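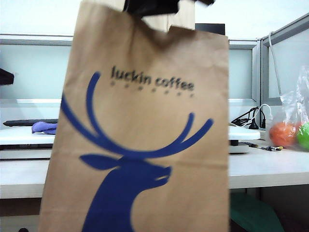 The heater in the Brandes Kondmont has exactly two moods, off and Sahara, and by the second morning I'd stopped minding.

I drove one for a week in November, 272 miles in all, most of them on the county roads north of Pleveo where the pavement gives up and turns to washboard. This is a small wagon with a manual gearbox, crank rear windows and a tailgate you have to slam like you mean it. I loved it! The shifter is long and a little rubbery, but find third on a climbing bend and the whole car wakes up, leaning on its outside tires and asking for more (it doesn't have more, but it's sweet that it asks).

The one I borrowed belongs to Valentina Domínguez, who paid $3,575 for it and has since put in new shocks, a clutch and a radio that picks up one station. She keeps a spare fan belt under the seat and told me to rev it a bit on cold starts, which I did at 5 a.m. in her driveway, with apologies to the neighbors.

On the freeway it's loud. Wind gets in somewhere around the driver's mirror, and at 65 you're shouting at your passenger. But fold the back seat and there's room for a bike with both wheels on - I tried it - and the view out is huge, all glass and skinny pillars.

Valentina says she'd sell it to me. I've been measuring the garage.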